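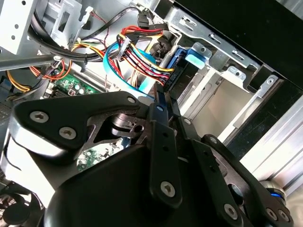
The Case for the Ordinary Tower

Position paper of the Gakivbridge Reuse Office
18 March 2026

In December the Gakivbridge school and library board closed its inventory of office computers. It listed 3512 desktop towers, and the proposal before the board is to retire all of them in favor of sealed compact units that are replaced whole when any part fails. The Reuse Office was asked for its opinion. We believe the proposal should be declined, and that the board should continue to buy, open and repair the ordinary tower computer for as long as such machines remain on sale.

Our reasons begin with the work itself. A technician at the Khurana Street depot can remove a side panel, change a power supply and return a machine to its desk within one shift. The parts are standard sizes and come from many suppliers. A failed drive is a failed drive, and the rest of the computer goes on serving the person who uses it. In a sealed unit the same fault ends the life of the processor, the memory and the case together, and the board pays for all of them a second time.

The supporters of the proposal point to appearance and to floor space. We accept that towers are large and that the cables inside them are untidy. We do not accept that untidiness is a serious objection to a machine whose inside is seen perhaps once in 5 years. Space is a fair concern in the smaller branch libraries, and for those 2 or 3 rooms an exception could be written into the purchasing rules without changing the policy for every other building.

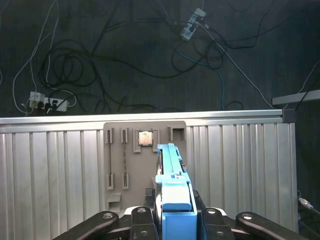 A stronger objection concerns handling. Processors are easily damaged, and the depot has lost some over the years to bent contacts and to careless storage. The remedy is a proper place to put each part down. A chip set in a holder made to its shape, with raised edges around it, is at much less risk than one left on a bench among screws. Holders of that kind are cheap to print and can be fixed where the technician needs them. The Adlow branch workshop adopted them last year at its own expense, and we recommend that every bench be fitted the same way before any further money is spent on new equipment.

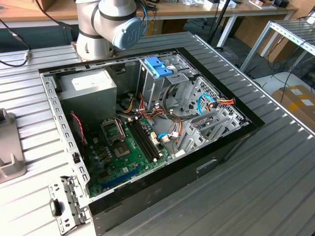 Design also deserves a word, for the tower was arranged by people who expected it to be opened. Its makers provided for the removal of nearly everything inside. With the machine laid on its side and the panel off, an empty processor socket can be found at once by its metal bracket and lever, and the memory slots have a white latch at each end. A trainee needs little instruction to understand what such latches are for. We consider this a public good in a modest sense: equipment bought with public money should be open to inspection by the staff who answer for it.

There remains the question of records. The depot keeps a repair history for each tower in the Index, and we have read those entries with care. More than 16 separate faults recur in them, and most were corrected with a single part. The Index has never been consulted in a purchasing decision. We ask that it be attached to the board's papers on this one, along with the price of the parts used, so that the cost of repair can be set beside the cost of replacement on equal terms.

The Reuse Office therefore requests that the vote be deferred until the Index figures have been laid before members, and that orders for sealed units be suspended in the meantime.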